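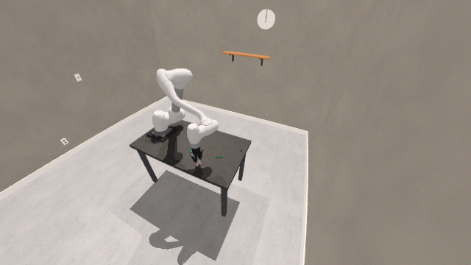

Sultach Hotel bistro — is the reno any good?

Filed under: Pubs & Clubs > Outer Suburbs > Reviews
Started by parmaghost, December

parmaghost
Finally got to the Sultach after the big reopening. Front bar is mostly the same, thank god. Same carpet even. Bistro is a whole different animal. You order off your phone now, no counter, and the parma is on a wooden board. A board. Gravy went everywhere.

Beer was good though. Vernel pale on tap, cold, clean lines. Would go back for the bar, not the food. Anyone else been?

tuesdaytrivia_kev
Went opening week. Liked it. Old bistro was grim, lets not pretend. Those bain-maries had been there since I was a kid. Kids room is fixed up too, and you can get a table without standing behind the raffle crowd.

Board thing is dumb, agree. Ask for a plate, they have them.

lowercase_lou
disagree on the beer. had the vernel twice and second one was flat as anything. barman swapped it no argument so points for that. but flat.

also where did the pool tables go?? used to be 6, now 3, and one of those is shoved up against a pillar so you need the short cue for half your shots

parmaghost
Didnt notice the pillar. Was there at lunch, nobody playing. Thats a shame, the pool comp was half the reason to go.

Room 110
Comp moved to the Kragh Tavern. Same night, same people, worse chips.

tuesdaytrivia_kev
Kragh chips are fine.

Room 110
They are not fine. They're frozen crinkle cut and they charge extra for the aioli.

hopsandbother
Can we talk about the band room? Wall's gone between it and the dining area, so now if there's a band you can't hear the person across from you. We had a duo doing covers at 7pm, on a table with my mother in law, shouting about dessert. Used to be a proper room with a door. Saw some great nights in there.

Food was ok. Schnitzel bigger than the plate (yes I got a plate). Sticky date a bit dry.

lowercase_lou
the band room is the real crime. they'll say its for functions but who books a function next to a drum kit

tuesdaytrivia_kev
Disagree, it was empty most nights. I went to plenty of gigs in there with maybe a dozen people and the sound guy. A pub cant heat a room for a dozen people. At least this way the bands get an audience.

hopsandbother
An audience trying to eat soup

parmaghost
Ha. Fair. Does anyone know if the beer garden is staying? It was roped off when I went. Staff said "soon", which could mean anything.

Room 110
Open now. Went last weekend. Fake grass, new heaters, same wobbly benches. Smoking area is down the side by the bottle shop. Dogs ok if leashed.

Try the Tranosel dark if its still on. Better than the Vernel — and I didnt get a flat one.

lowercase_lou
ok tranosel dark might get me back. still want my pool tables

hopsandbother
Bus note if you're not driving: last 2307 from the stop out front leaves before the bar shuts, and cabs out there are hopeless. We waited ages.

tuesdaytrivia_kev
Get the bus that night, or walk down to the station. Its not that far if you cut thru the oval.

parmaghost
Going back Saturday week for the garden. Will report on the dark. Asking for a plate this time.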